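# Kaltier 288 Cabin Air Filter

Fits most Nilo hatchbacks and wagons with the glovebox-side filter slot. Sold as a single or in a pack of 2.

I've been selling this filter longer than anything else in the shop, and I still put the same one in my own wagon. It's a pleated charcoal filter, it slides in behind the glovebox, and you can change it in your driveway before your coffee goes cold. If your vents smell like an old gym bag or your windshield takes forever to clear on a damp morning, start with this before you let anybody quote you for AC work.

## What you get

- One Kaltier 288 filter, or two if you order the pack
- A foam strip for the older housings (stuck to the side of the box, so please don't throw it out!)
- A little sticker to write your mileage on

No tools in the box. On the Nilo you need your fingers and maybe a flat plastic trim tool for the damper arm. A butter knife wrapped in tape works too, and I say that as someone who has done it in a parking lot.

## Will it fit mine?

Pull the old filter and look at the short edge. If it says 3687 anywhere on it, order this one and don't think about it any further. That's the housing number and it hasn't changed between the hatchback and the wagon.

If yours has no number, or somebody before you jammed in something homemade (I once pulled out a folded shop towel), check the slot. The right housing has a gray plastic cover with one clip on each end. A cover with screws is the early style, and you want the narrower filter for that. I keep a few of those behind the counter but they're not on the site yet, so send me a message.

The Nilo van is a different animal. Its filter goes in from under the hood and this one won't seal. Please don't trim it to fit. I've had a couple come back with scissor marks and I can't do anything with those.

## Charcoal or plain?

I get asked this a lot. Plain paper catches dust and pollen and that's about it. The charcoal layer also takes the edge off smells, so diesel at a stop light, the feed mill if you drive in from Kereama, that kind of thing. It won't fix a moldy evaporator. If the smell comes back a week after you change the filter, the smell is living further in and you need the foaming cleaner and a clear drain tube.

The charcoal one costs a bit more and I think it's worth it. If you only drive to the grocery store and back, get the plain and spend the difference on wiper blades.

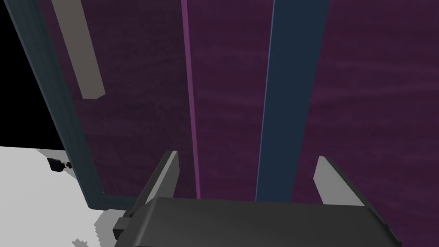 Putting one in goes like this. Empty the glovebox first, all of it, including the napkins. Squeeze the side walls inward so the stops clear, and let the box swing down toward the floor. On most cars the damper arm is on the right and pops off its peg with a gentle sideways pull. It helps to park somewhere with good light, because you're working up close to a big panel and looking up at it from a funny angle. Everything seems crooked from down there, so go by feel and find the clips with your fingertips.

Once the cover is off, slide the old filter straight out and keep it level. It's holding every leaf and seed you've driven past, and if you tip it, they go down into the blower. Ask me how I know. If something does fall in, get the vacuum hose up there before you turn the fan on.

The new one goes in with the airflow arrow pointing down. That's the step people miss. It will go in upside down without complaining, and it'll even work for a while, but the charcoal side loads up with dust and you'll be back here buying another. Press the cover until you hear both clips, hang the glovebox back on its stops, reconnect the arm, and run the fan on high for a minute. A puff of black dust on first start is normal with charcoal.

## How often

Once a year is fine for most folks. I like September myself - the pollen is over and you get a clean filter going into defroster season. If you live on a gravel road, or you park under a cottonwood, do it twice.

Kaltier prints a mileage number on the box and you can go by that if you'd like. I go by the look of it. Hold it up to the sky, and if no light comes through the pleats, it's done. Don't bother washing it or blowing it out with a compressor. You'll tear the paper and the charcoal doesn't come back.

## Having us do it

If your knees don't bend that way anymore, bring it to the Kultilcombe shop and I'll put it in for you. No appointment needed before 10 in the morning, and it's no charge if you bought the filter here. Later in the day the bays fill up, so call ahead.

I'm happy to show you how while I do it, too. Half the people who come in for the free install never need it a second time.

## Shipping and returns

Orders in before noon go out the same day from Kultilcombe. You can pick up in Kereama as well - choose "Kereama counter" at checkout and wait for the text before you drive over.

Returns are 30 days, unused, in the box. If I sent the wrong one, I pay the postage and you don't have to explain anything. If you ordered the wrong one, just send it back clean and I'll swap it for the right one.

## Goes well with

- **Foaming evaporator cleaner.** For smells that survive a filter change. Comes with the long hose.
- **Plastic trim tool set.** Saves your fingernails and your butter knives.
- **Glovebox damper arm.** The old ones get brittle in the cold. If yours has gone pale and chalky, get one ready before you start pulling on it.

Questions about fit, send me a photo of the short edge of your old filter along with the model year. I answer most evenings.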